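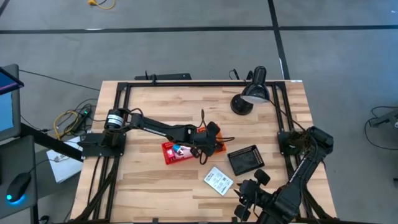
The bench came from the shop class at Brullham when the school closed, and it cost my father 54 dollars and a favor he never described. It was the best thing we owned. Visitors who had driven past three perfectly good lakes to see us were taken into the garage and shown the bench.

When he moved to the apartment in Drarnden he gave it to me, along with the red tray, the desk lamp and a set of instructions that ran to 19 pages. Page one said NO DRINKS. Page two said it again, for people who had skipped page one.

I ran the repair counter out of that garage for most of a year. People brought me small broken things and I put them in the red tray, and then I put my hands in my pockets and thought about them. The tray was important. My father held that a screw dropped on wood was a screw on vacation, but a screw dropped in a tray was still an employee.

In May a woman came in with a bottle of glue. She set it down and said it wouldn't open.

"This is glue," I said.

"It's the good kind," she said. "I bought it to fix the clock."

"Where's the clock?"

"At home. There's nothing wrong with the clock that glue wouldn't fix."

I wrote her a ticket. It was 20 minutes past four and the lamp was on, so technically I was open. I tried the cap with my fingers, then with a rubber band, then with a rag, then with the kind of language my father had covered on page 11. The cap had become one with the bottle — a testament, I suppose, to the glue.

I called him.

"Run it under hot water," he said.

"I did that."

"Then it's finished. Sell her a new one."

"I don't sell glue."

"You've got a bench," he said, with real disappointment, and hung up to watch the ferry come in from Fadum.

She came back the next afternoon. I explained that the bottle could not be saved, and that there would be no charge. She took this well. She ran her palm along the pale strips of the top, one after another, the way people do with a horse they have no intention of buying.

"Who glued this?" she asked.

I said I didn't know. Somebody at the school, probably, or somebody before the school.

"Well, they got theirs open," she said.

She offered me 1,000 dollars for the bench. I told her it wasn't for sale, and she nodded and asked whether she could at least put her coffee down on it while she looked for her keys.

I held the cup for her. It took her quite a while to find them.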